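Skunaddale Reading Rooms, progress report to the Marchand fund
24/04/2016

The grant pays for evening reading hours at Stivance and Herkport. Both sites are open and the money is being spent as agreed. Whether it is doing what the application promised is harder to say, and I would be wary of the door figures.

We logged 541 visits. That sounds healthy until you look at the sign-in sheets, which show 61 children, many of them coming twice in one evening because they went out for a snack and signed again. Herkport did better than Stivance, but Herkport also has the bus stop outside. I don't think we can claim the difference for the new books.

The picture book shelf is the part families mention most. Parents say their children read more at home now. Parents tend to say that when asked by the person running the program, and we have no test scores to set beside it.

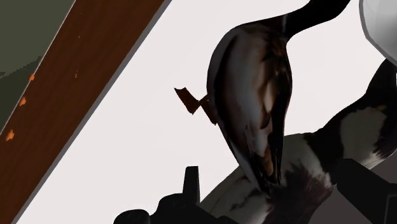
Computer-rendered picture with a duck-like bird and a wooden plank.

Spending is on track except for lighting at Stivance, where the quote went up by 30 percent. We have put that off until October.

The plan called for 3 family workshops. One was held. Turnout was poor and I am not convinced that two more would fix it. We would prefer to move that money into longer opening hours, and need your approval before the next payment.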